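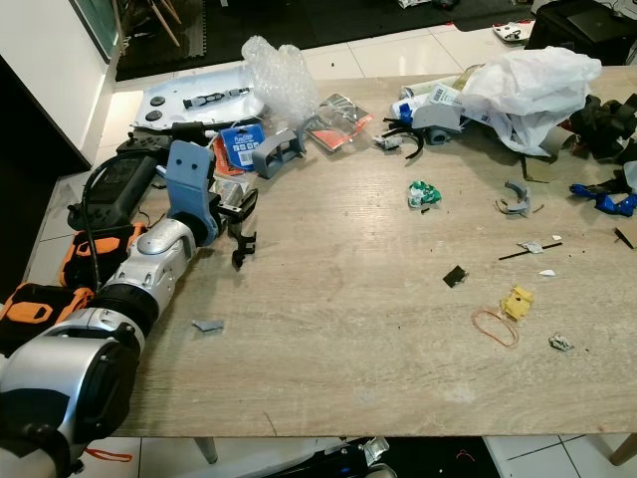
Figure 3. An arm over the cluttered tabletop used for the tidying task.

4.2 Tidying as it is practised

Most published tidying benchmarks start from a table that is not very untidy. Six to ten rigid objects, well separated and brightly coloured, are laid out by a graduate student with a ruler. We have been that student. For the Brullura task set we wanted tables that had been left in a state by people with other things on their minds, so we allowed packaging, scraps, plastic bags and spare parts to stay where they fell.

The Harkedel policy was trained on 293 teleoperated demonstrations and evaluated over 45 trials. In each trial the arm picks items from the surface or from an operator's hand and releases them over an open container. Episodes end after 600 seconds or when the operator presses stop, whichever dignity permits. A trial counts as complete if the target item is inside the container with no part draped over the rim. 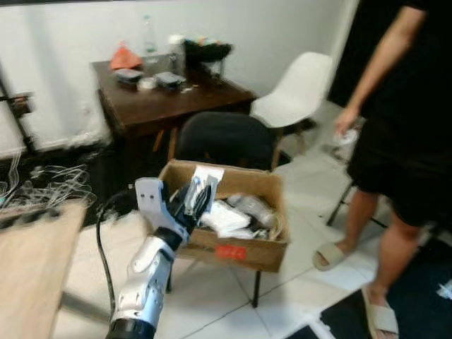
The draping rule cost us more arguments than any other part of the protocol. Thin film does not fall so much as wander, and a bag released neatly over the centre of a box may still finish with one corner outside. We score such cases as failures. An earlier draft of the protocol awarded half a point, which made the results look better and told us less about the controller.

Grasping film is its own problem. Depth estimates on clear or crinkled plastic are noisy, and the baseline planner, Drendby, tends to aim at whatever glare it finds most convincing. Harkedel conditions on wrist force as well as colour, and closes slowly until it feels resistance. This is a modest idea, and we make no great claims for it beyond the fact that it behaves better on bags.

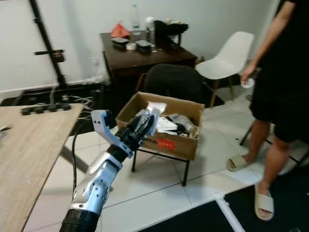
Magagula objected, in comments on the preprint, that a box with its flaps open is a generous target and that a real bin would have a lid, a liner and a grudge. The point is fair. We chose an open container to keep release errors apart from navigation errors, and results from this section should not be read as evidence about lidded bins.

Very small scraps remain the other weak spot. The policy was given no minimum object size, so it will happily spend an episode pursuing a flake of paper while larger rubbish sits unbothered beside it. Adding a size prior corrected the behaviour in 2 pilot runs – too few to report as a result, though enough to cheer up the lab.

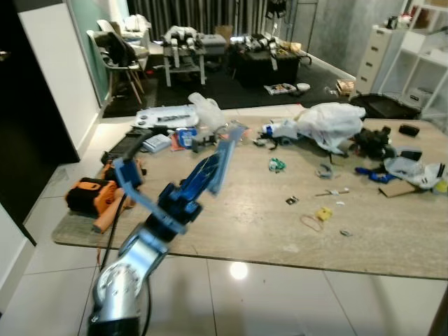

We kept the gripper geometry out of the policy's input for the same reason we kept the table messy: we wanted to learn what the controller could do without being told the answer. Finger shape affects how easily an item can be pinched against a flat surface, and a fair comparison of end effectors would need its own trials. Those are planned for November. Section 4.3 takes up recovery after a dropped item, where Drendby has the advantage of giving up sooner.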